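Monday, May 2, 2022
By Leonilde Pacheco

Print this page | E-mail this page

Follex Project Report: The Early Release Fault

Our group worked on the Follex pick-and-place task. The arm has to pick up an object, carry it to a bowl and let go only when the object is over the opening. Hemant Dhillon wrote the motion code and I wrote the grip controller.

The fault showed up in our second week of trials. Out of 40 runs, the fingers opened too soon in 12. Most of those drops landed on the table. Two went to the floor, and one ball rolled under the bench where another student was working, so we stopped until we had a rule about people near the arm.

We first blamed the finger pads and cleaned them. It made no difference. Then Hemant compared the logs and found that the release command was going out at 75 percent of the planned path. The path planner had been updated to slow down near the rim, but my controller still used the old timing.

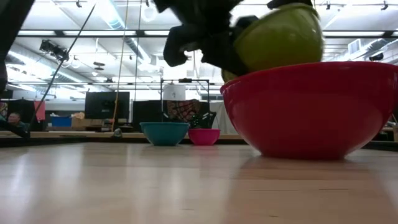
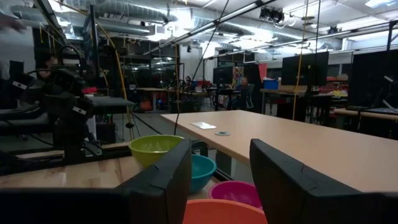 Figures 1 and 2. Bowls on the work table, with the gripper in view.

The fix was to trigger release from the arm's reported position. We also added a check that holds the grip if no position message arrives for 6 cycles. I left the old timer in the code as a backup at first, which was a mistake, as it fired once during testing. It has been removed.

We did not get to repeat all of the runs before the lab closed for the term. Dropped messages from the Hodeck interface board are still a problem and should be looked at in August.

Comments

Asadi: Did you log finger current too? We had a similar early release and it was a loose connector.

L. Pacheco: Yes, it was normal until the release command.

dukdale_lab: Please put the position check in the shared folder.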